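Two weeks of holding the grippers

I have been doing demonstration work for Tidik since November, first on the arm rigs and lately with the hand-held grippers. A few people have asked me what the difference is, so I'm writing it down while I still remember how the first one felt.

On the arm rigs you sit in a chair with a pair of small leader arms in front of you and the big arms across the table copy what you do. There is a delay. It's short, but you learn to slow down for it, and after a while you slow down for everything. I would go home and pick up a fork like I was waiting for it to catch up. The arms also have joints in places where I don't, so a simple thing like reaching behind a jar could end with the elbow stuck against the table edge and an error on the screen. Then you call someone, they reset it, and you start the episode over.

With the hand-held ones there is no arm at all. You hold one gripper in each hand, squeeze the handle to close the fingers, and do the task. The camera on the gripper sees what a camera on the robot would see later. You wear a backpack with the recording computer and batteries in it, and a strap around the head for the other camera. That's the whole setup, and you can walk around in it.

The set I have been on is bathroom items. Bottles, soft packs, things you would find next to a sink. Baiba Mockus writes the task sheets, and hers are short. One will say "bring the pack to the bottle, label up" and leave the rest to you. I like that better than the Hinojosa sheets we had before, where every reach was spelled out and you spent more time reading than moving. 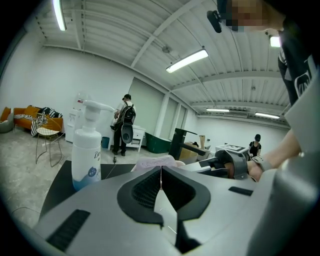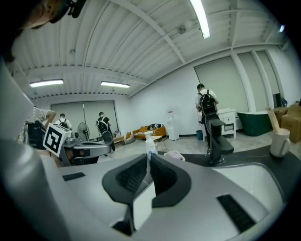 Pump bottle on the dark top, other people in the room behind.

The hardest part for me is the soft packs. A bottle tells you when you have it, because it stops moving. A soft pack folds. You close the fingers and think you have a good hold, and you really have a pinch of wrapping with all the weight hanging below it. With my own fingers I would feel that right away. Through the gripper I feel the handle and not much else, so I have to look. I've started going in lower and from the side, with the fingers only part of the way open. It's slower on the approach but I drop fewer.

Pump bottles have their own problem. They are tall and the heavy end moves around as you use them up. If you take one high, near the neck, it swings. If you take it low, your other hand has no room. Baiba wants both kinds of grasp in the data, so I do a batch one way and then a batch the other way, and I try not to let the second batch get sloppy just because I like the first way better.

She also told me something in my first week that changed how I work. I had been hiding my mistakes. If a bottle tipped I would stop, delete the episode, and record a clean one. She asked me to leave in the ones where I tipped it and then fixed it, as long as I fixed it with the grippers and didn't put a bare hand in. The robot is going to tip bottles too, she said, and it needs to have seen somebody set one back up. So now I keep those. I only delete an episode if I dropped something on the floor, or if I stood there thinking for too long. Standing still is worse than a mistake. A long pause in the recording teaches a long pause.

The other thing I had to unlearn was using my body. If something is out of reach I lean on the counter, or hold a drawer shut with my hip, without noticing. The robot doesn't have a hip. I now step closer before I start and keep my elbows off the top.

The total for this set is 4000 episodes, split between the people on it. When I heard that I thought we would be at it until summer, but a short task goes by fast once you stop planning it. You get a rhythm. The trouble with a rhythm is that everything starts landing in the same place, and then the data is all one thing. I move the bottle every 4 episodes now, and turn it as well, even when I'm in the middle of a good run.

My wrists were sore for the first 2 days. The grippers aren't heavy, but the weight sits out in front of your hand, where you don't usually carry anything. What helped was resting them on the table between episodes and holding the handle looser than I wanted to. The backpack I stopped noticing. The head strap I still notice, mostly because I have to remember to look at what I'm doing with my whole head and not only my eyes — if I glance sideways at the clock it doesn't matter, but if I do the task out of the corner of my eye the head camera misses it.

I still go back to the arm rigs some days, for the Firkadia tasks, which need more force than you can put through a hand-held. I'm faster on them than I used to be. I think I stopped fighting the delay once I had done the same kinds of reaches with no delay at all, though it could just be practice.

Next up is a set from Kalberg with drawers and lids. Baiba has the sheets already and says they fit on one page.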